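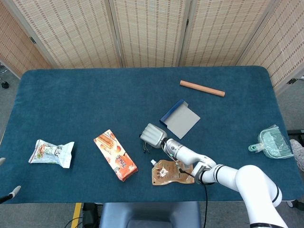
Folding screen with five woven panels, standing behind a cloth-covered table. A small dustpan lies on the cloth.

Folding screen (also room divider, or just "the screen" in my house)

A folding screen is a set of upright panels joined edge to edge with hinges, so it can stand on its own on a floor and fold flat when you're done with it. I've been writing up household furniture for this site for a while now and I think this is my favorite entry so far, partly because I own three of them and keep tripping over the feet!

Construction

Most of the ones you'll meet have between three and six panels. Each panel is a frame with something lighter filling it: paper, fabric, slats, or a weave of thin reeds held together by vertical stitching, like the one at the top of the page. The reed kind lets a little light through and weighs almost nothing, so one person can carry it up the stairs (I have, sideways, with some swearing). Hinges are usually small metal ones. Some work in one direction only, and if you've got those you need to look at which way each joint wants to go before you start pulling.

Standing it up

A screen opened out dead flat will fall over. The old advice is to zigzag it, but with five panels you can get away with a flat run in the middle if the two end panels are angled in. It wraps nicely around the back and sides of a table that way. On carpet I angle the ends a bit more than I would on bare boards, and my friend Chiyo Aoki puts felt pads under hers on tile.

Uses

Hiding things, mainly. Also splitting a big room, making a changing corner, or giving a work table a plain background so your eye isn't wandering off to the bookshelves. Craft people like them for that last one. A table in front of a screen often gets a cloth too, and a thick felt-like cloth in a dark color such as deep teal looks great against pale reed, though it grabs every crumb and thread. Keep a little dustpan handy.

Care

Dust along the reeds, never across, with a soft dry brush. Loose stitching should be tied off early. Marcela Kopecký, who taught me to re-stitch a panel one August, uses waxed linen thread and starts from the bottom. Keep reed screens away from radiators, as they go brittle (mine did).

Sizes

No real standard. My tallest, a Trimlow, is 1000 millimeters wide when it's folded halfway and still doesn't fit the alcove I bought it for.

See also: Hinges; Reed weaving; Table coverings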